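Visit report: open day at Hakitz, 5 Oct 2025

Present from our side: Urs Marti and myself. Host: Roswitha Lehner, who runs the manipulation group. Purpose of the visit was to judge whether the tidying work Hakitz has been presenting is close enough to a product for Greltel to plan a trial in serviced flats.

**Shop floor**

The morning was given over to the bin-picking cell, which we had seen in an earlier form. It takes mixed plastic fittings from a tote and places them in trays. Cycle time has come down and the cell ran for 74 minutes without a stop while we were in the hall. The one fault we saw afterwards was a nested pair of elbows picked as a single part. The scale under the tray caught it and the pair went to the reject chute.

I have no reservations about this cell. The parts are rigid, the list of parts is closed, and the lighting is fixed. Iñaki Soler, who looks after the vision side, put the cost of adding a new part at half a working day, most of it spent on checking. Mayrhofer has ordered two cells on that basis.

**Household chores**

The afternoon session dealt with clearing small surfaces in bedrooms: take everything off, put each item where it belongs, leave the surface clear. Hakitz collects demonstrations by hand, with people using a gripper of the same shape as the one on the arm, and trains from those. Nadja Fankhauser went through the material with us and was frank about which parts of it the arm can reproduce.
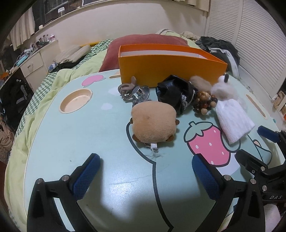
*Lap table on a bed, hand-held gripper at the near side. Soft toys, hair tie, beads and a glass cup lying on its side; open orange box at the back.*

A table like this one brings most of the open problems together. The bun-shaped plush toy is the easy item. It is large compared with the finger pads, it gives when squeezed, and a poor grasp is usually still a grasp. The hair tie on top of the glass is harder. A parallel grip closing slightly low will meet the glass first, and a cup on its side rolls. A person lifts the tie off without thinking about order. The planner has to be told, or has to have learned, that the order matters.

The small clip poking out from under the toy is worse again. It is clear plastic, and Soler confirmed that clear plastic gives poor depth readings on their present sensor. The glass cup suffers in the same way but is at least big enough to find from its rim. The beads were discussed at some length. If they are strung they can go in one lift; if they are separate, each is a pick. The arm currently treats any such group as one object and tries once.

Then there is the question of where things go. Fankhauser's view is that grasping will be solved well before this. Whether the orange box is a container for the toys or is itself something to be put away cannot be read from its shape, and the people living in the flat may disagree with each other.

**Figures given**

We watched the arm clear a laid-out test table, simpler than the one above, with no glass. It took 28 minutes and needed 2 interventions, one for a dropped sock and one for a stalled plan. Lehner quoted a success rate of about 80 per cent per item on soft goods. She would not quote one for transparent items. Marti asked about beds as a working surface, given that a lap table on a mattress shifts when pushed. The test rig uses a firm bench, and there are no results for anything else.

**Assessment**

Shop-floor picking: ready, within a known range of parts. We should ask for a quotation.

Bedroom tidying: not ready for a trial with residents. Soft items into a single named basket could be tried in an empty show flat with someone standing by. Engelbert Tanner has offered the one at Plerel, subject to the lift being back in service.

**Actions**

- Marti to send Lehner the list of fittings, with drawings.
- Hakitz to repeat the table test on a mattress and include one glass.
- Soler to report on the replacement depth sensor once it has been fitted.
- I will ask Tanner for door widths at Plerel. The base would not pass through our standard bathroom door, but the bedroom should be fine.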